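The offer came on a Sunday, in an email with two different fonts. Vasta Pictures wished to turn Bernadette Ridgeway's novel into a movie, and would she kindly give them the rights for nothing, as a gesture.

"A gesture to whom?" she asked on the phone.

"To the project," said Baptiste. He had a warm voice, the kind that sells you a second mattress. "We sell the audiobook, the audiobook pays for the script, the script brings in Rarkberg."

"And Rarkberg is a studio?"

"Rarkberg is very interested."

She wrote that down, and under it she wrote: not an answer. 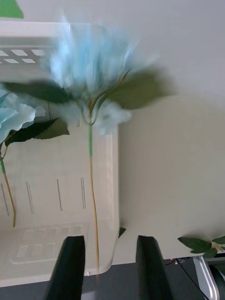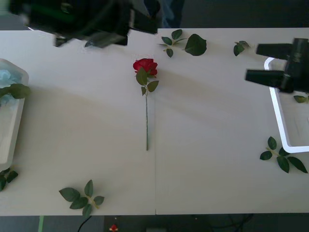
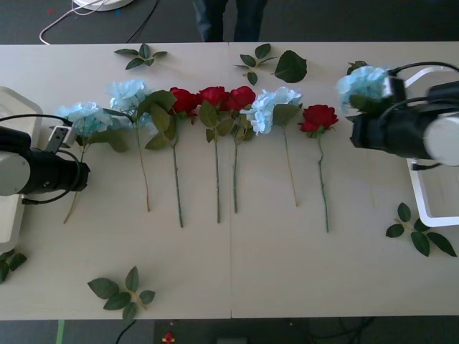
Photos: Stidberg

He sent a budget that evening. It ran to 60 pages and the word "spirit" was on most of them. On page 9 she found a line for her own travel to the premiere. She looked for a line that paid a reader for the audiobook.

"Who's going to read it?" she asked when he called back.

"We were hoping you would."

"For a fee?"

"The fee would be donated."

"By me."

"By all of us, in a way."

Bernadette had spent seven years on the book and had sold, by her own count, enough copies to fill the trunk of a small car. She wanted very badly to believe him. She turned back to page 2, where the signatures went, and noticed that his was missing too.

"You first," she said, and listened to him look for a pen.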